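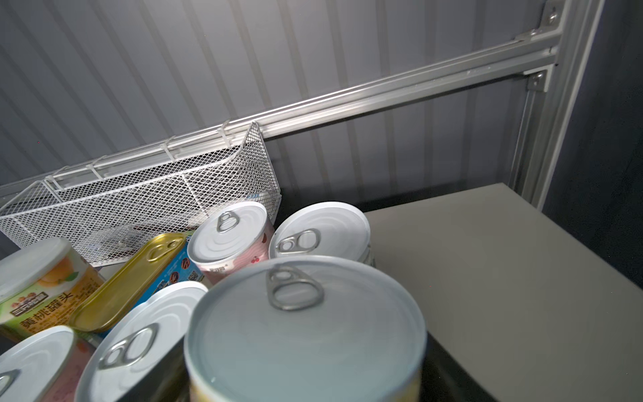 Precious reckons the duck legs were too salty again, and that I should stop blaming the salt. She left it on a sticky note on the fridge door, so I found it before I'd even got my coat off. Fair enough. I had a leg cold for breakfast to check and drank two big glasses of water afterwards, so she has a point.

20 January 2019

Sunday, kitchen to myself, heating off until noon. Confit, batch 7.

Quick recap for Carmela, who missed batch 6. That one was cured overnight with a handful-and-a-bit of coarse salt per tray, rinsed, dried, then into the fat at what the oven dial claims is a low heat. Lovely texture, skin a bit flabby when crisped, and salty right down to the bone. Batches 4 and 5 were the same but I was calling that "well seasoned" at the time.

So this time everything goes on the scales. Trimmed legs came to 1,878 g all in. I'm curing by weight and not by hand, and I've dropped the time as well, which I know is two changes at once and Ívar will tell me off for it. I don't care, I want a decent dinner out of this one.

Cure: fine sea salt, a little sugar, cracked black pepper, two bay leaves crumbled up, thyme, and the zest of an orange that needed using. I rubbed it in on Saturday night at bedtime and had the legs out and rinsed before seven this morning. They'd firmed up but not nearly as much as last time, when they felt like shoe leather. I fried a sliver off the thick end to taste. Salty enough, in a good way! Could even take a touch more, but they go on seasoning themselves in the fat for a while so I left well alone.

Fat: mostly the saved stuff from batches 5 and 6, strained twice. This is where I think Precious is onto something, by the way. I boiled some of the old fat up with water last night, let it set in the fridge and lifted the disc off. The jelly and water underneath were so salty I spat them out. All the juices from the last two lots had been sitting at the bottom of the tub and I'd been tipping them straight back in with each new batch. Her note says "stop blaming the salt", and I suppose what she meant was look at the fat. I've now washed the whole lot the same way and thrown out the bottom layer. Topped up with 303 g of fresh duck fat from the Clurau jar, all that was left in it. We need more. Yannick, if you're going past the shop, please.

Pot: the wide enamel one. Legs in one layer, skin up, fat just over the top. I did try the narrower pot first and they were stacked two deep with a bone poking out, so that went back on the shelf.

Oven: I still don't trust it. The dial said 100, the hanging thermometer said 115, and when I moved the thermometer to the back corner it said something else again. I turned the dial down a nudge and put the pot on the middle shelf with the lid slightly off. First bubbles took ages. I'd got as far as thinking I'd forgotten to turn it on when a lazy string of them came up by the handle side. That's about as lively as I wanted it.

In at 8.20. Looked at it after an hour, nothing to report. Went out for bread. Looked again at 11, meat starting to pull back from the knuckle, fat clear and golden, smell of orange all up the stairs (Monique came down to ask what it was and whether there was any spare, and there isn't, Monique, not till Thursday).

Tested with a skewer at 12.30. Thick part of the thigh still had some grip. Gave it 45 minutes more and it slid in like butter. Took the pot out and left the legs to cool in the fat, lid off, window open a crack. Batch 6 I lifted out hot and two of them fell to bits on the fish slice, so no more of that.

Crisping test, one leg only. Wiped it with kitchen paper, cold pan, skin down, medium heat, no extra fat. Left it alone for once in my life. Ten minutes and the skin came off the pan on its own, deep brown and properly crackly at the edges. Still a soft patch near the joint where it doesn't sit flat. Could try a weight on top, or start it in the pan and finish under the grill. I'd like to try both with the same size of leg.

Taste: much better. Salt is where I'd want it with plain potatoes. The orange is there if you go looking for it. Pepper a bit timid. I ate the whole test leg standing at the counter, so I can't offer anyone a second opinion on it.

The rest are packed in the tall crock, fat strained over the top, every bit of meat covered. Juices poured off separately this time and kept in a small pot — useful for lentils, but taste them first, they're strong. Crock is on the bottom shelf of the fridge. Please don't dig in it with a wet spoon.

Things for batch 8:

Same cure, double the pepper, everything else left alone so that Ívar can sleep.

Weigh the legs one by one. The big ones took longer and I only know that from prodding.

Second oven thermometer, a Jutance or whatever's cheap, to leave at the back.

Try the garlic in its skin, cooked in the fat alongside. Carmela swears by it and I keep forgetting.

Precious, you get first pick on Thursday. Bring mustard.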